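Chapter 13
Floors, Walls and Corners

Most rooms are cleaned from the top down and from the far corner toward the door. Octavian Ene, who taught housekeeping at Drestcombe, had his students look over the whole floor before they picked up a broom. Small bits of debris show up best on bare wood – carpet hides them.
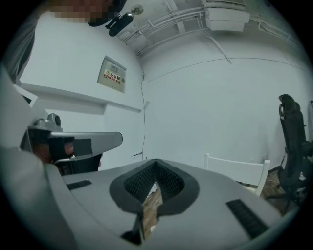
13.1 Wooden Floors

Sweep along the boards with a soft broom. Go over the corners by hand, then wipe with a damp cloth that has been wrung out well. Standing water gets into the joints and lifts the finish. Section 13.2 covers marks on white walls.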